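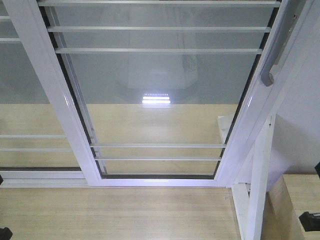 Air leakage through sliding units was studied as part of a term project on bedroom ventilation in student housing. Most loss occurs where the sash meets its track. A dark gasket line between glass and white stile, as on this panel, seals the pane only and was left out of the leakage model.

Readings were logged in October at the Minami residence. The set holds 2,356 carbon dioxide values, of which 1,068 were taken at night.
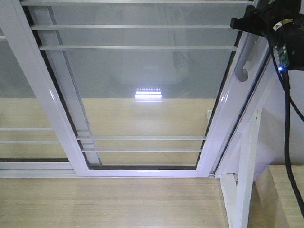

Night values rose fastest with the door to the hall shut. Thin horizontal bars behind the glass, like these, were treated as having no effect on airflow.

Steps
1. Log each room for 10 nights.

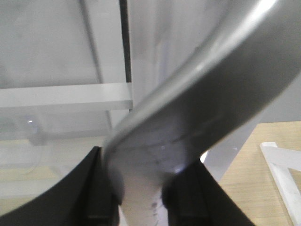
2. Remove values recorded during sensor warm-up.
3. Fit the decay curve by room.

Limits
Wind speed was not measured on site.

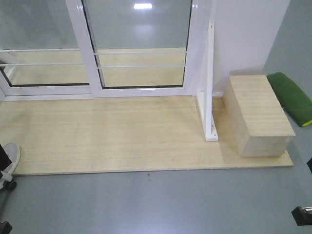

Reiko Amano and Saron Mersha, 28 November 2025

The fit was poor for corner rooms, and 153 values were dropped.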